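16 Oct 2026

Quick one tonight because I have maybe half an hour before the laundry is done, and if I don't write this stuff down I forget what I changed. Which is how I lost all of August, more or less.

So. The rover. Still calling it Hovitz, still ugly, still living on the shelf by the door at the Clusa workshop with a towel over it. The towel keeps the sanding dust out of the wheel encoders. Mostly.

Where we are: drivetrain done. Battery box done, second version, the first one cracked when I overtightened the strap. Wiring is a disgrace but it's a labeled disgrace now. Estíbaliz Prieto lent me her good crimper and I redid every connector on the motor side, all 18 of them, and the random brownouts went away that same evening. Two weeks I spent blaming the code. Two weeks! It was a crimp I did while watching a cooking show.

The part that isn't done is the part I was looking forward to, the driving itself. I want it to cross a paved open area, follow a rough heading, slow down for people and not hit a bench. That's the whole wish list. No maps of the city, no deliveries. Just get across the square and come back.

And I'm not doing it on the real hardware first. Learned that one already, see the post about the planter. So it's all in simulation at the moment, on the old desktop, fan screaming. I'm using an outdoor plaza map and driving a virtual version of the rover around in it at walking pace.
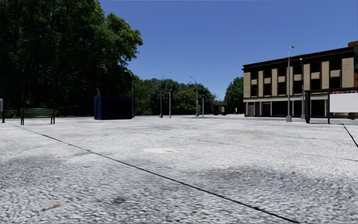
First problem was the ground. My obstacle detector (if you can call it that, it's a threshold and a prayer) looks for things that are different from the pavement around them. Fine on a plain gray floor. Terrible on a floor that has any life to it. Stains, it stops. Dark joint lines in the paving, it stops, backs up, thinks, stops again. It treated one long black joint like the edge of a cliff and went along it sideways for ages, like a nervous cat. I had to go make tea.

Tried blurring the camera input more. Helps with the speckle, does nothing for the big stains, and makes thin poles dissolve into the trees behind them. Bad trade. Lamp posts are exactly the thing I do want it to see.

What worked better was dumb and took ten minutes. Stop asking "is this a different color" and ask "does this stick up". I'm now getting depth from a stereo pair, two cheap cameras, 8 centimeters apart, and anything flat on the ground plane gets ignored no matter how dirty it looks. Stains gone. Joints gone. The lamp posts come up as skinny little towers, which made me laugh out loud in an empty room.

Not solved:

Bench slats. From the side the rover gets the legs and the seat as seperate blobs and thinks the gap under the seat is a nice place to go. It would fit, technically. I don't want it to go there. For now I just inflate every obstacle by 36 centimeters and call it a day.

Shade. Next to the big dark trees the stereo match gets noisy, not enough texture in there for it to grab onto. It sees phantom lumps. I tried raising the exposure and then the sky washes out, which doesn't matter, so maybe that's the answer? Have to try it with the real cameras, the fake ones are way too well behaved.

Distance. Past a certain range everything is mush. Tiny things way off at the back of the plaza don't register at all until it's much closer. At walking pace that's okay. I keep telling myself that's okay.

Real cameras came from Trillton, in a bag, no connector diagram, of course. Pinout is reversed from what the listing said. I found out with a multimeter and not with smoke, so I'm counting that as growth. If anyone else bought the same pair, check before you plug in, red isn't where you think.

The mount is the next job. Estíbaliz says do it in aluminum angle so the two cameras can't shift against each other. I printed one anyway becuase the printer was right there, and it flexes if you look at it hard. Calibration went off after I carried the thing down the stairs. So, aluminum. She was right about the crimps too, I should just start asking her before I do things.

Then the plan is the parking lot behind Villalobos, early, before anyone's parked. It has cracks and oil spots all over so it should be a decent test of the flat-stuff-doesn't-matter idea. Kill switch on a lanyard around my neck, speed capped at whatever I can comfortably jog. I can't comfortably jog so that's pretty slow.

Also I need a new towel, this one has grease all down one side.

Ok the dryer is buzzing. Code for the ground plane bit goes up once I've taken the swearing out of the comments. If you've done stereo under trees and have a trick, please leave it below, I'll try anything that doesn't mean buying a lidar.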